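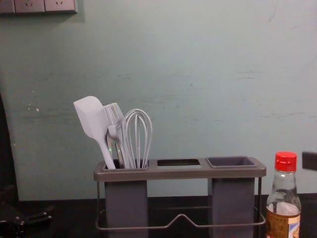 Reading your own electricity meter once a month is the easiest way I know to find out whether your bill is right, and to get used to the idea that the supply is something you can ask questions about. Most of us in Dollia never gave it a thought until the town's power co-operative, Fudus, sent round the new tariff sheets. We flick switches, we boil kettles, and the whole business seems to begin and end at the sockets, like a row of three grey plates on a pale blue-grey wall. Behind the plates there is a cable, behind the cable a meter, and behind the meter a company with a price list, and you have every right to know what goes on at each step. So put the kettle on, find a pencil, and we'll go through it together.

What you need

A torch, something to write on, your last two bills, and the tariff sheet if you still have it. If you've lost yours (I lost mine twice) the Fudus office on Plirnine Street will print another at the counter without any fuss. A calculator helps, though the sums are only the sort you did at school.

Step one: find the meter and its number

In the older terraces it is usually under the stairs or in a cupboard by the front door. In the flats at Sarıgül Court they are all together on the ground floor, so do check that you are looking at your own. The meter number is printed on the front, and the same number should be on the first page of your bill. If the two don't match, stop and ring the office before doing anything else. A neighbour of mine paid for the flat upstairs for most of a winter that way.

Step two: take the reading

Write down the digits from left to right and leave off any that are in red or come after a decimal point. If yours is a digital one it may flick between several screens, and the one you want ends in kWh. Put the date beside it. My own notebook begins on February 2, 2024, in very wobbly handwriting, and I'm still rather fond of that page. Never take a cover off or poke at a seal — you're only there to look.

Step three: work out what you used

Take last month's reading away from this month's. Suppose the meter said 1,142 last time and 1,351 now. That makes 209 units for the month. Multiply the units by the unit price on your tariff sheet, then add the standing charge, and you have a figure to hold up against the bill. Do watch whether the prices on the sheet already include tax, as that catches people out.

Step four: compare it with the bill

Look for a small E next to the reading, which means it was estimated. A few units either way is nothing to worry over. If the estimate is a good deal higher than your own reading, send yours in and ask for a corrected bill. Give the meter number, the reading and the date you took it, and keep a copy of whatever you send.

Step five: if you don't get an answer

Fudus allows itself 18 working days to reply. After that you can put your question to the members' meeting, held every May in the library hall, where any customer may speak. There are 400 seats and I have never seen it full, which seems a shame when it is our own supply being talked about. Write your question out beforehand, keep it short, and bring your readings with you. A page of plain figures does far more good than a long speech, and I say that as somebody who has made the long speech.

Do the same again next month, as near to the same date as you can manage. Pencil the readings on the kitchen calendar if a notebook feels like too much.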